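Notebook, open day, May. Written the same evening so I don't forget the details. Crescencio, please correct where I have wrong.

We came to the Kohlhase hall before the doors were open for public. Coltside lent us the corner near the benches, and Anusent had the place across the passage with their conveyor, which was quite loud in the morning. Our part was the table demo: the arms, the dish rack, and the roller. I was at the laptop, Crescencio was speaking to the visitors. He speaks much better than me, and he also knows when to stop.

The organizers told us to expect more than 1,000 guests for the whole day. In the corner I did not feel such a crowd, but after 10 in the morning there were always people standing, and they come closer to the table than we want. Next time I would like tape on the floor. We have a roll of it in the office, it stayed in the office. 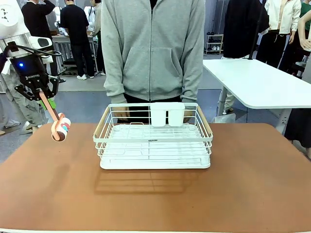
The left arm was the better one today. I kept the speed at 50 percent of our lab setting, as agreed with Coltside, and I did not raise it even when visitors asked for it. At this speed the wrist motion looks calm and people can follow what the fingers do. At full speed they only see the end.

Note about the grip on the long handle: the pads hold it well if the fingers close near the middle of the ribbed part. If they close too near the hanging hole, the heavy side turns down slowly during the transport. I saw this also in the lab and wrote it on page 518 of the old book, with a small drawing. The solution there (close a little, wait, close again) is still good, and I used it here from the second run.

One older gentleman asked why we don't use a suction cup for everything. Crescencio explained it with the wire rack: there is no flat face on a wire for a cup to sit on. The man was content, I think. He came back later with his daughter and explained it to her himself, almost correctly.

Things that went wrong before lunch:

- The control program lost the wrist camera two times. Restart helped. I suspect the connector again, to check at home.
- My light settings were made for our lab. The hall has strong lamps on one side, and the shadow of the rack on the table looks different than in the training material.
- I forgot the printed sheets with our address. We wrote it by hand for those who asked.

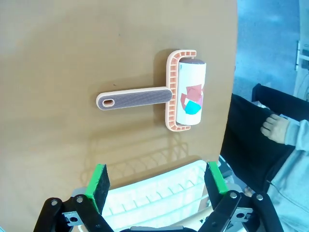

*Kohlhase hall, May, afternoon*

Crescencio changed the order of the program after the break. Before, we started with the rack and finished with the roller. Now the roller goes first. His reason is that everybody knows a lint roller from home and also knows that it is annoying to pick up from a flat table, so they understand the problem without a speech. I was against it in the morning and I agree now.

For the pick from flat: approach with both pads low and parallel to the table, come in across the handle and not along it. When the handle is turned away from the arm, the planner takes a long way around, and visitors think that it has stopped. I should put a small text on the screen for this moment, "planning" or similar.

A teacher from a vocational school asked many good questions, mostly about how we teach a new task. I told her the demonstrations are recorded by hand guidance and we clean them afterwards. She wants to bring a class to our lab. I gave her the Unura address since the lab calendar is kept there.

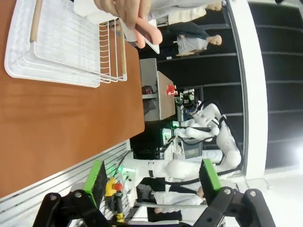
Emergency stop: we showed it one time on purpose at the beginning of the afternoon, so that the people see where it is. I think it should be a fixed part of each round. It takes only a moment, and afterwards the visitors are more relaxed. The restart after the stop must be quicker, though. I had to confirm 2 dialogs and then home the arms, and in this time half of the group walks away to Anusent.

The rack itself we did not move so much as planned. The wooden rails are good for the fingers, better than the wires, where the pads can slip between. With two arms the lift is only nice when both are at the same height before closing. I will add a check for it.

Question from a boy, maybe ten years old: does it know what is a cup? I said it knows where to hold it. He was not satisfied with this and I am also not very satisfied.

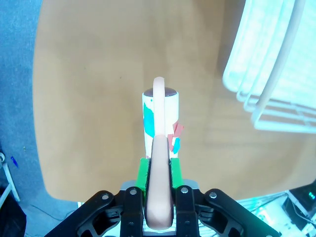 For the mug I approach with the big loop handle toward the gripper, so the pads come from both sides to the lower part of the body. It stays upright better like this than with a grip near the rim. Force on the low value. I tried the middle value in the lab last month and there is no benefit, only more noise from the linkage.

The wrist view was on the big screen for this part and many visitors looked more at the screen than at the arm. Good to know. Then the picture on the screen should be turned the right way for people, now it depends on the wrist and some of them hold their head sideways.

To do:

- check connector of the wrist camera, order a spare
- height check before the two-arm lift
- shorter restart after the stop
- tape for floor, printed sheets (put both in the blue box NOW)
- answer to the teacher, with Crescencio in copy
- ask Coltside if we can have the same corner again, but with the lamps on the other side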